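2.3 Planning the work cell and the order

Read this section before you ask for a quote. Most of the delays on a Grenesska starter cell come from parts left off the first order.

1. Decide what the arm will handle first. Write down the size, weight and shape of each part. If you plan to use it for teaching or for trials, a set of small shaped blocks is enough for the first few months.

2. Choose the table. The cell needs a perforated top made of bolted plate sections. Order one more section than your layout calls for. Sections added later ship separately and have to be leveled again with the whole table.

3. Choose the work surface. A flat board laid on the table protects the plates and gives small parts an even place to stand. Boards wear out, so list them under consumables and not under equipment.

NOTE: The Tunitz board is 38 mm thick. Subtract this from the vertical reach when you check your layout.

4. Choose the tool. For pushing and sorting on a flat surface, a single rod is the cheapest choice and needs no air or extra wiring. Buy a two-finger gripper only when a task on your list calls for lifting.
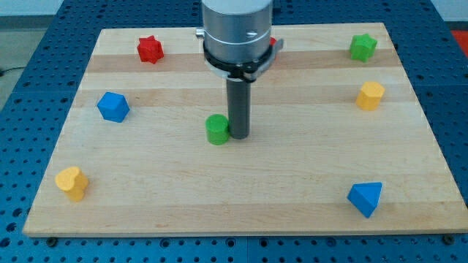

5. Order spare rods with the arm. Allow 2 for each tool mount. A bent rod stops work until it is replaced, and the rod costs far less than the lost time — $69 each on the current Ilus price sheet, before shipping.

6. Add a line for small items. Set aside $300 for bolts, cable ties, spare clamp rings and a second set of blocks. Purchasing departments often turn down small orders one at a time, so put them on the main order.

CAUTION: Do not use a clamp ring from another supplier without checking the bore. A ring that is slightly too large will hold at rest and slip under load.

7. Plan the floor space. Leave room to walk behind the table and reach the cable side. Measure the doorway too. The plate sections come flat, but the base frame does not.

8. Check the delivery terms. Ionescu frames and Grenesska arms ship from different warehouses. Ask for both dates in writing and book the installer for the later one.

NOTE: If your budget year closes in June, place the order by March. The frame has the longest lead time and is invoiced on delivery.

9. Keep the tool list and the part list with the signed quote. You will need both for the acceptance check in section 2.5, and again if you request a different tool during the exchange period.

Training is quoted separately. See section 2.4 for the options and what each one covers.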